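kobori_h
Has anyone tried Furklow with more than two players? We played the river scenario from the Drandik box in January and my left side fell apart by turn four. I drew almost no orders for my cavalry.

geltier_fan
Three is fine if one person commands the reserve. I do not agree that the cards were the problem. You moved the guns before the bridge was held.

kobori_h
The bridge was held! Kenta had it until turn six.

Huguette V.
For me the hand limit is too small for the river map. We raise it by two and the game is better. Geltier does this in his rules also.

geltier_fan
Then it is a different game. With the normal limit you must choose, and I like this.

higuchi_k
I held the bridge with one tired unit, so "held" is generous. I would play it again with 15mm figures, my eyes are not good for the small ones. Is the second edition map changed?

Huguette V.
Only the ford has moved, one hex to the north.

kobori_h
Thank you, I will try the bigger hand. Some pictures:

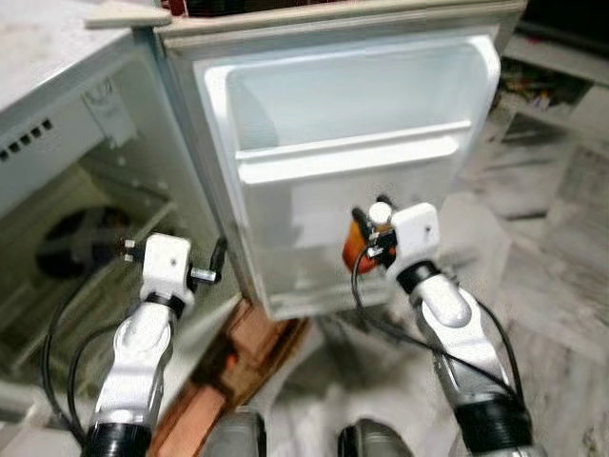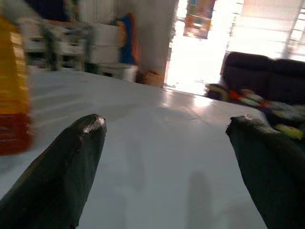
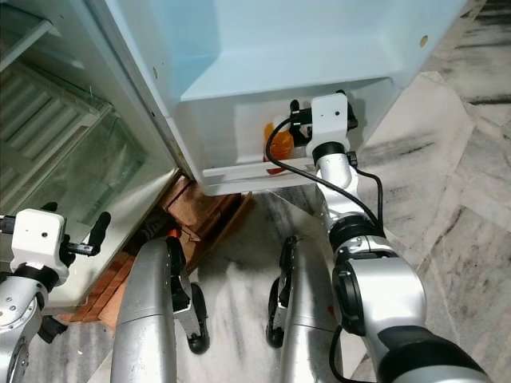
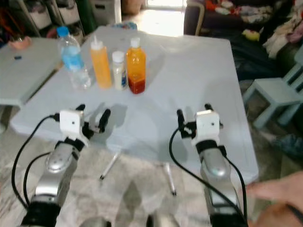
Last one: four bottles on the table.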